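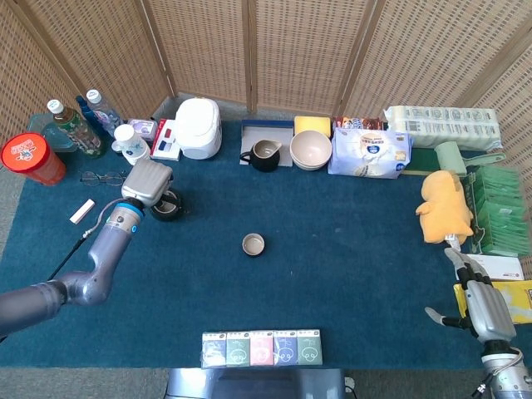
In my flat the repair of small things takes place on the same table where I eat, and for many years I believed this was a problem of space. Now I think it is a problem of respect. We give a room to the car and a shelf to the shoes, but the broken lamp must wait on top of the fridge until somebody is ashamed enough to throw it away. I would like to argue for the repair table, a permanent one, which is not cleared when guests come. It does not need much. Put a carpet over it so that small screws do not jump, keep the things along the back and the right side, and leave the middle open for the work, with a black roll of tape lying where the hand finds it. A clear plastic box for the parts is better than a pretty one, as you will look into it often.

I came to this opinion slowly. When I moved to Jarholm I rented from Barrett Ostrowski, who had such a table in his hallway. You had to walk sideways to reach the bathroom. I found it rude to visitors. But in two winters I saw him mend a kettle, a radio, my suitcase and the strap of a child's school bag, and he never had to begin by looking for the scissors. My own things at this time were also broken, and they stayed broken.

People say to me that repair is not worth the money. Jalen Lindqvist, with whom I have had this discussion many times, makes the calculation with great pleasure. A new toaster costs 28, his evening is worth more than this, so the old toaster goes. I cannot find a mistake in his numbers. What I doubt is the evening. He speaks as if he would sell it to someone, but I know how he spends his evenings, and no one is paying him for them.

There is a stronger objection, and I want to be fair to it. Many things today are made so that you cannot open them. The case is glued, or the screw has a shape for which you must buy a special driver, and when you are finally inside there is one part only and it is the part that failed. I have lost whole Januaries to a coffee grinder. In such a case a table will not help you, and a person who tells you otherwise has not tried it. The fault is with the maker, and for that we need laws more than patience. I would vote for such a law tomorrow.

But a chair leg is still a chair leg. A zip is a zip. Most of what I mend is of this old and simple kind, and it was going into the rubbish for no other reason than that it had no place to wait. My neighbour Irfan Ghauri once carried down a wooden stool, and I met him at the bins. It was loose in one joint. I asked if I could take it, and he looked at me as one looks at a man who asks to finish your soup. The glue needed a night. I have sat on this stool to write the present text.

I also notice that repair changes how I buy. Before, I looked at the colour and the price. Now I turn the thing over in the shop and search for the screws, which makes the staff nervous. If I find none I usually put it back. I have bought less this way, and I have been more annoyed in shops.

My mother, who mended because she had to, would find it strange that I write in praise of it. For her the darning basket was a sign of what we could not afford. I do not want to make poverty into a hobby, and I am careful when I speak about this with people who have no choice in the matter. Bayu Rondonuwu told me that in his family a patched shirt was for the house only, never for the street, and that he still feels this in his neck when he wears one. I have no answer for him. I can only say that a table in the hallway would have saved my mother from sewing on her knees, in bad light, after everything else was put away.

So I keep mine standing. At this moment it holds an umbrella with one bent rib and a clock which belongs to my sister, and on Sunday lunches we eat in the kitchen, a little close together.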